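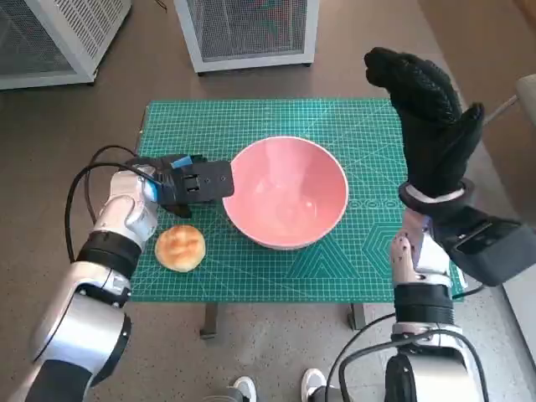
Dikwood Home Bakers > Sweet Breads and Rolls > Bowl or no bowl for serving rolls?

9 replies, 3,178 views

plumcrumble
May 10, 2019
Hello everyone, I've been reading along since November and finally have a question of my own. I bake a batch of small sweet rolls most weekends (golden top, pale around the bottom, the kind you can finish in a few bites) and I've always piled them on a flat plate. My sister-in-law gave me a pink ceramic bowl with a wide, flared rim, and it's so pretty that I'd love to use it for the rolls. But my mother always said bread in a bowl goes soggy underneath, and now I hear her voice every time I reach for it. Is there any truth to that? And while I'm at it – what do you all put under your dishes? I've been using an old green cutting mat from my quilting days because it wipes clean so easily, and my husband thinks it looks like we're eating in the sewing room.

tinloaf
Your mother was right if the rolls go in warm! I learned this the hard way with a whole batch I'd promised to a neighbor. The steam gets trapped down in the curve and the bottoms turn gummy. Let them cool on a rack until you can't feel any warmth at all when you hold one against your cheek (yes, I really do that), and then a bowl is fine for an afternoon. I'd still tuck a cloth napkin in there.

Onyshchenko
I will disagree a little with tinloaf. In my house rolls have always gone in a bowl, warm, with a towel over the top, and we like the crust soft. If you want a crackly crust you shouldn't cover them, but a sweet roll was never going to be crackly in the first place! Use the pretty bowl. A bowl with a wide rim lets a lot of the steam out anyway.

tinloaf
Soft I don't mind, gummy I do. But fair enough, it may depend on how many you pile in. I was stacking them to the ceiling.

marthasoven
A wide rim is nice for guests too, they can get their fingers in without touching everybody else's roll. On the mat, please do be careful about heat. I set a hot baking sheet on mine once and it has had a hump in it ever since, and I've never been able to press it flat. Cool dishes only. I also wouldn't put bread straight onto one that's been used for glue or fabric paint, but under a plate it's perfectly good.

rye_and_shine
Marking this thread because I have the same quilting mat and the same husband, apparently. Can I sneak in a question about tops? I've been trying to get the crisscross pattern you see on melon pan, and mine always bakes out smooth, or else it splits in one big crack down the side. I use the cookie dough layer from the Vendamel booklet and chill it overnight.
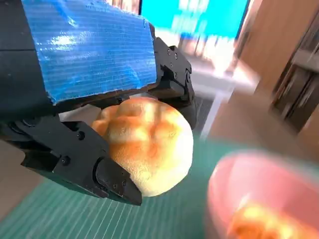

Crisscross top, pale sides

plumcrumble
Oh, that golden orange top is just the color I'm after, with the sides still creamy like that. Mine go brown all the way down before the pattern has any color to speak of.

Onyshchenko
Move your rack up one notch, plumcrumble, and try a lighter baking sheet. A dark one will brown the bottoms before you've had time to pour your coffee. And rye_and_shine, score deeper than feels polite. The dough swells as it proofs and a shallow line will simply close up again. I use the back of a butter knife and go nearly through the cookie layer.

tinloaf
I'd say score it after the last rise, not before. I know the booklet says before.

Onyshchenko
After the last rise you'll knock the air out of them! Before, and deep. We've had this argument in the Rollum thread already, and I still have the flat buns to prove my side of it.

rye_and_shine
I'll make a double batch and do 2 trays, one scored each way, and report back. My freezer is full of bread as it is, so what's another dozen. plumcrumble, do let us know if the bowl wins!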